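The Bratska study began in November with a question about grip order: when a container holds several soft objects, does it matter which one a demonstrator picks up first? Lærke Ingvarsson, who designed the protocol, says the answer depends on how the demonstrations are recorded.

Her team works with a hand-held gripper. A person carries the tool through the task, and the recorded motion becomes training data for a policy that later runs on an arm. "We collected 1425 demonstrations," she says. "Each one starts with the jaws open over the box. That was a rule – we threw out episodes that began anywhere else."

The contents are deliberately awkward. Knitted and plush toys deform under the pads, and their outlines change between attempts.
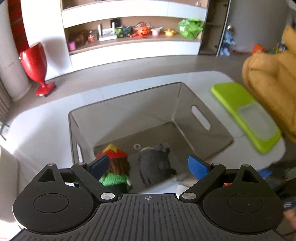 Hafþór Hviid objects that a fixed starting pose makes the data too tidy, and that a policy trained on it may fail when the arm approaches from the side. Ingvarsson accepts part of this. In a second set, the starting height and angle were varied across 8 positions. Success on unseen toys rose to 70 percent, with most of the gain in cases where two objects touched.

"The order of picking had a small effect," she says. "The approach had a large one. We had been measuring the wrong variable."

The next set will use the same box with a narrower opening between the pads.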